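Minutes of the toy and games group, Clondska play library
Date: 6/6/25
Present: Tibor Kocsis (chair), Lino Pagano, Atif Mughal, Nazareno Grasso (minutes)
Apologies: Omprakash Awasthi

1. Minutes of the last meeting
Accepted with one correction. The puzzle shelf was moved in February, and it was Lino who moved it, not Atif.

2. Loans
Atif reported 1,183 loans until now this year. He will send the list by age group to all members.

3. Alphabet blocks
Lino explained that the blocks come back from families in mixed bags, and the sets are difficult to separate again. Tibor asked if we can keep them all as one big set. Lino is against this — parents want to know that the whole alphabet is inside. It was agreed to sort the blocks on the table first and to put them in bags only after a second person has checked the letters.

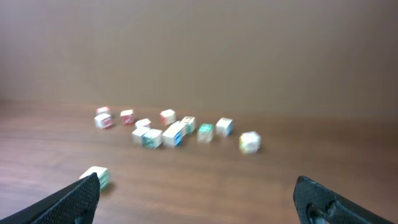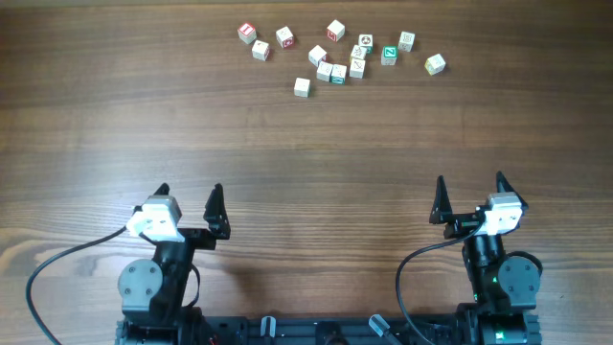

Item 3: alphabet blocks on the wooden table.

Atif said that children of two years put the blocks in the mouth, so blocks with damaged print must go out of the loan stock. Tibor would like to keep these for the craft corner. Agreed, if they are marked on the bag.
Action: Lino to write a short sorting note. Nazareno to buy 6 cotton bags.

4. Vilo train set
The box is broken at two corners. Atif will repair it with tape for now. A new box was discussed, but no decision was made.

5. Opening hours
Omprakash had sent a message before the meeting. He proposes to close at 5 during the summer. Lino worries about the parents who come after work. Postponed until Omprakash can be present.

6. Other matters
The key of the back cupboard is still missing. Please look in your coats.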